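Products > Hand-Held Grippers > Finger Pads > Zakeo Textured Pad Set, Blue

Zakeo Textured Pad Set, Blue

Replacement finger pads for two-finger hand-held grippers. The set contains 2 pads, one left and one right, with mounting screws. Item number 659.

The pad face is textured over its full length. The pad is softer than the jaw it mounts to and gives slightly under load, so a thin-walled cup can be held at a lower closing force than with a bare jaw. The texture runs to the tip. Grip on the last part of the finger is close to grip at the center, which matters when the operator picks up an item that is lying flat and can only be reached from above.

Fit

The set fits the Itstead hand-held tool and the Jang two-finger arm gripper without an adapter. For the Vinetti parallel jaw, order the spacer plate separately. Pads are marked L and R on the back. Do not swap them; the screw holes are offset.

Comparison trials

We compared the textured pad with our smooth pad on household drink containers: cups, bottles, cans and cartons. Containers were tried standing and lying on their sides, on cloth and on a bare tabletop. Cloth is the harder surface. It moves with the item, and a jaw tip set too low will pick up a fold of fabric along with the cup.
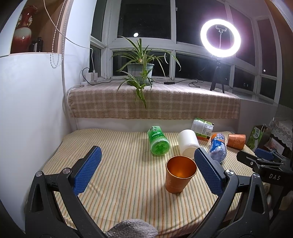
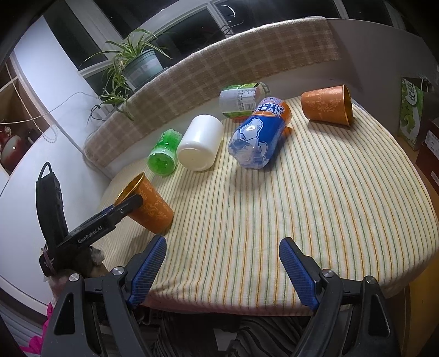

Textured blue pads, jaws open, over a striped cloth.

Cups lying on their sides gave the largest difference between the two pads. The smooth pad tended to roll the cup away when one finger touched first. The textured pad held the wall at first contact, and the second finger could close without a correction. On upright cups the two pads performed the same as long as the approach was centered.

On plastic bottles the result depended on the label. Bare plastic was held well by both pads. A loose shrink label can turn on the bottle under the textured pad, and the bottle then hangs at an angle. Grip above or below the label where possible. Cans showed no useful difference between pads.

Wear

Rated life is over 2000 closing cycles on dry items. Replace both pads when the texture at either tip is worn smooth. A new pad paired with a worn one will pull items to one side.

Installation

Open the jaws fully. Remove the old pad and wipe the seat clean. Set the new pad against the shoulder, start both screws by hand, then tighten them evenly. Close the jaws once and check that the tips meet. If the tool records jaw opening, set the zero point again before use.

Cleaning

Wipe with a damp cloth and mild soap. Do not use solvent. Sugar residue from drinks fills the texture and lowers grip well before the pad is worn.

Supplied in single sets or in a box of 6 sets. The smooth pad and the Vinetti spacer plate are listed under Finger Pads.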